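Anyone else's site getting arms on the snack tray line?

Posted in: Catering and Canteen Work
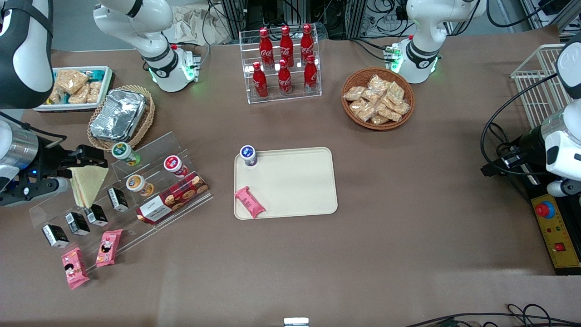

traylead_h wrote:
Who restocks the shelves once the arms are doing the trays, the same people or a separate shift?

binrunner wrote:
The same people at our place. Management at Hullholm moved three of us from packing to restocking and left the pay grade alone.

traylead_h wrote:
OK, that's close to what we were told at Clarwood. We start in February. One sandwich, one cup, one bar, one drink per tray, 152 trays before the lunch pickup. I've packed them by hand for 11 years and I'd like to know what my day looks like after.

fillow_nights wrote:
More walking, less standing. You top up the baskets, turn packets the right way up and clear faults. My wrists are better. My feet are not.

binrunner wrote:
Agree on the wrists. Don't agree on less standing, I stand there just as long waiting for the next fault.

fillow_nights wrote:
Then somebody set your line up badly. We get called over by a light and can do prep in between.

oldapron wrote:
I'll be the sour one. We went from five packers to two, and the other three were "offered" the wash-up. Two left. Nice wrists don't cover that.

fillow_nights wrote:
Fair. We didn't lose anyone, but they haven't replaced the ones who retired either.

traylead_h wrote:
How was the training?

binrunner wrote:
40 minutes and a printed sheet. Ask for more. Ask who is allowed to reset after an emergency stop, and get it in writing. Ours was vague and we had an argument over it the first week.

oldapron wrote:
Also ask whether the tray count goes up. Ours did, and it wasn't in the agreement.

traylead_h wrote:
Thanks, both going on my list for the meeting. Will post what they say.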